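Kos two-arm bench kit: data card and notes from the trial

Maintained by Costel Milošević, Birnside workshop. Comments and corrections by the usual route, please.

Summary

Kos is a two-arm bench kit sold by Alus. You get a pair of tabletop arms, parallel grippers, a wrist camera, the recording software and a support contract that renews itself unless you tell them otherwise. The brochure calls it "ready for real tables". We took it on trial to find out what that phrase is worth, and this card covers the recordings we made while doing so. It isn't an advert and Alus has had no say in the wording.

If you only want to know whether to buy one, skip to "Would we pay for it". If you want to use the recordings, read the lot, especially the part on labels.

What is in the set

72 episodes, all on one wooden table, all with two arms. Each episode has video from the fixed camera and the wrist, joint positions for both arms, gripper opening, and a short written instruction. The instruction was typed before the episode was recorded and was left alone afterwards, even when the arms went on to do something else.

The objects are small household and workshop things: paper bird heads, a green ring with holes in it, toy fruit or veg in a round tub, a blue hand tool, plates in a rack, scissors, tape. We left the clutter in. The demo video from Alus uses a bare white table and one red cube, and I have yet to meet anyone with that table.

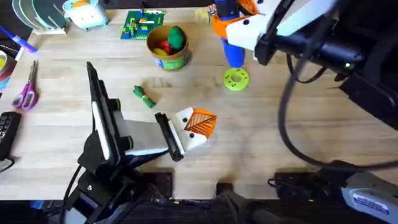

Grerthorpe, 30 Aug 2018

The paper pieces were the hardest thing we asked for. They are light and they slide. The jaws that come with the kit are stiff and black and do well enough on anything with a bit of body to it, but on folded or cut paper you are asking them to pinch something with hardly any height. Alus told us this was a matter of tuning. We tuned. It got better, then it got worse on the thicker objects, and we ended up keeping two gripper profiles and switching between them by hand. The software lets you do this but buries it under a menu called "Service".

How it was recorded

An operator drove the arms and a second person typed the instruction and pressed start and stop. Operators had three practice runs before anything was kept. Episodes where the software froze are not in the set. Episodes where the arms simply failed at the job are in the set, marked "fail" in the outcome column, and I would ask people not to strip them out and then quote a success rate.

The table was not reset to fixed marks between episodes. Things were put back more or less where they belonged. If you need exact repeat positions this is the wrong set for you.

Labels, and what to distrust

Outcome labels are pass, fail and unclear. One person did them all - me - and on the paper pieces I was probably generous. A beak that ended up facing the right way was a pass, even if the whole piece had been shoved rather than lifted.

Object names follow whatever the operator typed. The same thing may be "ring", "disc" or "green donut" depending on who was on shift. I thought about tidying this and decided against it, as people don't agree on names in real life either. There is a lookup file if it bothers you.

Timestamps between the fixed camera and the wrist drift over a long episode. Alus say this is within tolerance. Their tolerance isn't written down anywhere I could find, and when I asked for it I was sent the brochure again.

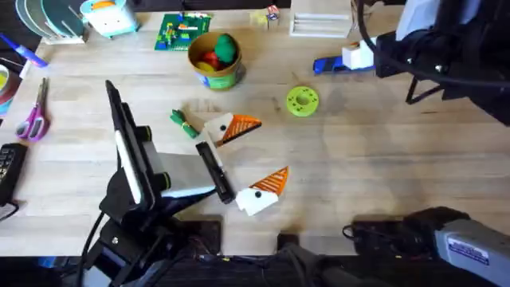
Two arms on one small table also means two arms in each other's way. The kit has a collision guard and it does stop them, but it stops them well short, so you spend a good part of each session backing off and coming in again. With the guard turned down, the pace is far nicer and the operator's shoulders go up round their ears. All the episodes here used the factory setting. That makes some of them slow, and anyone training on this set should know that the long pauses are the guard's doing and carry no meaning for the task.

Handovers, where one arm passes a thing to the other, are listed on the box as a supported feature. I'd call them possible. Long, solid objects were the least trouble. Small soft ones I would leave alone until the next software release, which was promised for June and had not reached us by the time we packed up. 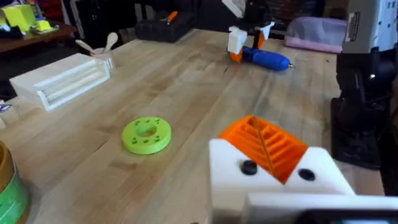 Reading time: 4 minutes

Would we pay for it

At the price quoted, no. The arms themselves are decent. The ribbed finger is the best bit of the whole business and I would buy a bag of those tomorrow if Alus sold them separately, which they don't. The recording software is where the money seems to have run out.

A workshop with someone patient who likes poking at settings could get good use from the kit. A school or a small firm hoping to open the box and start would be cross by the end of the first week.

Known gaps

No liquids. No glass. No cloth.
One room, one table, one set of lights.
No left-handed operators, so the right arm tends to lead.
Nothing recorded with the guard off.

Use

Free for teaching and research. Please keep this card with the files. If you publish results, say which gripper profile you used, and don't describe the set as "Kos approved" - it wasn't, and we didn't ask.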